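Troltska Bench Gets Its Grippers Back in Shape

If you stopped by the Troltska workshop this November and wondered why everyone had their heads down over the benches, the answer is fingers. The hand-held grippers were due for their yearly going-over, and Ignacio Begay, who has kept the Sundano cell running since it was first bolted together, set aside a good part of the month to get through them properly.

The soft pads come first. Each gripper closes on a pair of black fingers with textured pads on their inner faces, and over a season those pads pick up dust, tape glue and whatever else has been lying on the tables. Begay wipes them down with a damp cloth, gives them plenty of time to dry, and then closes the fingers slowly to see whether the tips still meet. "You want them to come together like you're picking up a grain of rice," he told us over a very welcome cup of coffee. "If one gets there before the other, I take it apart and start again."

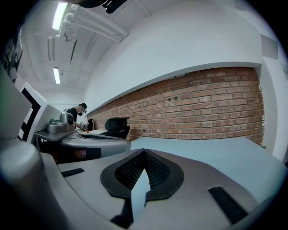

Page last changed: November, 4:26 p.m.

The pads are good for 500 hours by the shop's own rule, though Begay admits he has let a pair run longer when the new ones were late in the mail. This time there were 26 replacement pads in the drawer, enough for the whole set with a few left over, and he has asked that the spares stay in the drawer marked Dvorak and not wander off to the other end of the building as they did last spring.

After the pads comes the part he likes least, which is the finger travel. The two sides have to open by the same amount, and the Grodus test program wants 80 full open-and-close strokes before it will accept a new setting. Begay keeps a paper log beside the computer anyway, going back 13 months, and he was kind enough to let us leaf through it. Most of the entries are one word long ("fine"), but there is a whole page from July about a screw that kept working itself out, with a drawing, and a second drawing correcting the first.

The cell itself stays down until the last gripper has passed its strokes, so anyone with parts waiting should check the sign-up sheet by the door before making the trip. Begay is also glad to show people how to clean the pads themselves between services, and asks only that you come in the morning and please leave the solvent at home.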